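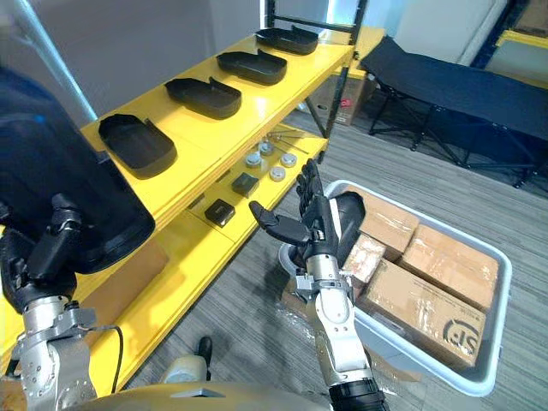 The yellow shelves in the Stallum room, with the black trays lined up along the top.

News from the Stallum room

Those of you who have been reading since December will remember that we were still arguing about carpet and shelf heights back then, so it is a real pleasure to fill this month's corner with proper progress. As of February 25, 2025, the Stallum project has 800 recorded examples in the store, all of them cleaned up and labeled, and our friends at Hosoda have begun training on the first batch.

For anyone new to the newsletter (welcome!), Stallum is the work we share with the Ravosholm office. We want a two-armed robot to learn ordinary stockroom handling from examples, the way a new colleague picks things up by being shown. A person guides the arms through a job from start to finish, everything the cameras and joints report is saved, and then the things on the shelves get moved a little and we go again. And again! It is slow, friendly sort of work, and it goes better with a decent chair and somebody to chat with between takes.

The jobs come in two families at the moment. The first is big, easygoing stuff - trays, panels, taped cardboard boxes going in and out of a bin - where the arms have to reach well across the body and keep out of each other's way. Ravosholm asked for more variety in where the bin sits, and we have been glad to oblige, though it does mean the floor plan taped to the door is usually wrong by lunchtime.

The second family is close-up work with metal parts, and that has been the harder one to teach. Shiny surfaces give the wrist camera a difficult time, and a finger that comes in a little too far will hide the very edge you wanted it to learn from. We talked about dulling the parts with spray and decided against it. Real parts shine, so the examples ought to have some shine in them too.

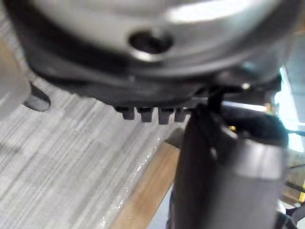
Close work from the wrist camera: a gripper finger at the dark rim of a metal part, beside a short row of gear teeth.

A few housekeeping matters while I have you. Sessions are now 34 minutes long with a proper break after each, which our shoulders have been asking for. Please write your notes before you reset the shelves, even if the take felt like a poor one. Fumbled takes are kept and marked as such, and Hosoda has asked us to stop deleting them. Stukport readers who would like a turn at guiding the arms can put their names on the sheet by the kitchen. There are 16 places in the next round, and no experience is needed beyond patience and clean hands.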